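Section 3: Setting the Table

Okay, your Rendano folding table is up, the legs are locked, and you're ready to put something on it. I wrote this part of the guide after setting up more of these for family suppers than I planned to, so a few of the notes are just me being fussy (you'll see which ones).

Before you start, wipe the top with a damp cloth and a drop of dish soap. Skip the scouring powder! It dulls the finish and you can't buff it back.

1. Push down lightly on each corner. If one corner rocks, turn the foot on that leg a little at a time until it stops.

2. Put the plate down first, a bit left of where you'd like to end up. Everything else gets placed off the plate, and it's easier to slide one bowl over than to start again.

3. Set the bowl to the right of the plate with a hand's width between them. Stainless steel is what we use at home and I'd pick it again, it stacks well and survives the kids.

4. Lay the fork and spoon to the right of the bowl. Straight or on a slant, I don't mind, but keep them together and keep the handles from hanging over the edge.

5. Cups go on last, near the bowl but not touching it. If you pour before the plates are settled, somebody will bump something.
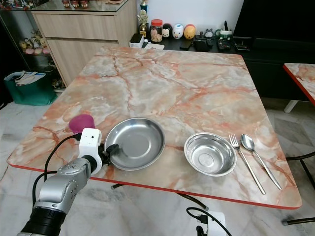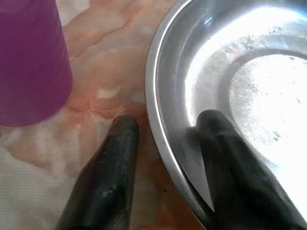

Zakhar Symonenko wrote to me after the first version of this guide to say that he never puts the cup near the bowl, because his soup bowl gets lifted and passed and the cup goes over every time. He moves it to the far side of the plate, and with a crowd that reaches across each other I think he's right. Try both and see what your table is like.

Note: Cloth or no cloth is up to you. A thin one will creep and wrinkle on a smooth top, so smooth it from the middle out before the bowls go down, and again if you've been sliding things around. The Uvach clips fit this edge, 2 on each side is plenty.

Caution: Don't set a pan straight from the stove on the bare top. Use a trivet, and leave it under the pan until the pan has cooled.

Caution: Rated load is up to 12 kg spread over the whole top. A full soup pot parked on one corner is asking for trouble, so keep heavy dishes toward the center.

6. When supper's over, clear in the opposite order, cups first. Shake the cloth outside, wipe the top again, and let it dry before you fold the legs. I skipped the drying one August and had a musty smell in the closet for weeks.

Folding and storage are in Section 4.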